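Baskets, trays and the stuff under the sink

Quick one today, I have 17 jars waiting and the kitchen is a mess. Tips collected since February, some mine, some from the comments. No particular order.

Wet sponges. Stop leaving them flat on the counter. Stand them on end, or put them in anything with holes in it. A flat sponge stays soggy on the bottom and starts to smell by day two. Wring it out hard first. Smells already? Throw it out, life is short.

Wire mesh baskets. Best thing I have bought for the cupboard under the sink. Crumbs and drips go straight through so put a tray or an old dishtowel underneath. Wash them in the bathtub with hot water and dish soap, old toothbrush for the corners. Dry right away. A scratch in the coating will rust if you let it sit, ask me how I know. Dab of black enamel, leave it overnight, fine again.

Round things in mesh baskets tip over. Spice jars especially. Cut a piece of cardboard to fit the bottom, or a placemat from the thrift store. Skinny things (skewers, straws, the thermometer) poke through and catch on everything, so those go in a jar.

Measure before you buy. Measure the INSIDE of the cupboard, and then measure at the hinge, where it is narrower. I brought home a basket from Wollow that was 11 inches wide for a gap that was 11 inches wide. Did not go in. Went back to the store with it and the reciept, stood in line, the whole thing.

Labels. Masking tape and a marker. Peels off wire no problem if you fold one end over on itself. Skip the fancy clip ones, they fall in the soup.

Limescale in the kettle: white vinegar and water, half and half, bring to a boil, leave 8 hours or overnight. Rinse twice. Then boil one full kettle of plain water and dump it before you make anybody tea.

Burnt pan. Baking soda, a little water, simmer ten minutes, scrape with a wooden spoon. If it's nonstick don't scrape. Soak and be patient.

Onions and potatoes in separate baskets please. Together they both go bad faster. Somewhere dark, with air. Potatoes that went green go in the compost.

Drawers that stick: candle stub along the runners. Any candle. Pull the drawer all the way out first and vacuum the gap, you will find at least one teaspoon.

Cutting board smell (garlic, fish): coarse salt and half a lemon, rub, wait five minutes, rinse cold. Stand it up to dry, don't lay it down. Oil it when it looks chalky.

Dishwasher filter. Take it out. Yes now. Rinse under the tap, toothbrush again (a different toothbrush from the bathtub one, obviously). Once a month is plenty.

Bulk stuff. I used to buy the 300 pack of sandwich bags from Gonance and they ended up all over the drawer. Now the box goes upright in a basket with the foil and the parchment, front open, and everyone can see when its running low.

Fridge: one basket on the middle shelf for things that have to be eaten this week. Half a lemon, end of the cheese, that one yogurt. Look there first before you open anything new. Cut our waste a lot.
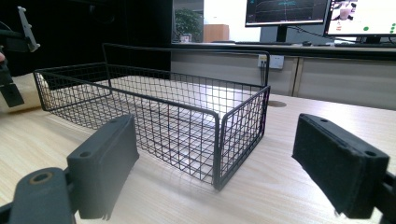
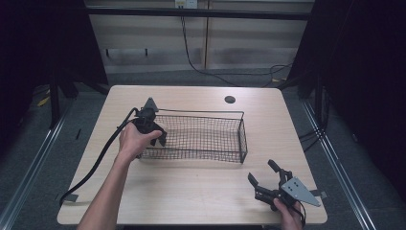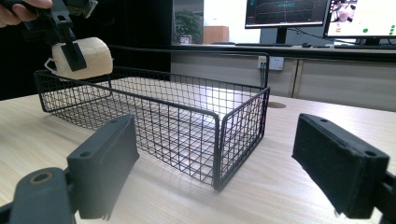
Black wire mesh basket on a light wood-grain tabletop.

Mirjam Widmer
Home and kitchen editor

Few leftovers from the comments. Someone asked if the mesh ones can go in the dishwasher. Mine say no on the tag, so I don't. The old plastic ones from Nägeli went through every week for years and only faded.

Also shelf liner. The rubbery kind goes sticky under anything heavy, then it tears when you lift it. Paper is ok. Wallpaper scraps are better.

Next time: freezer, and what to do with the ice that builds up round the door. Send me your pantry questions before then, the short ones get answered first.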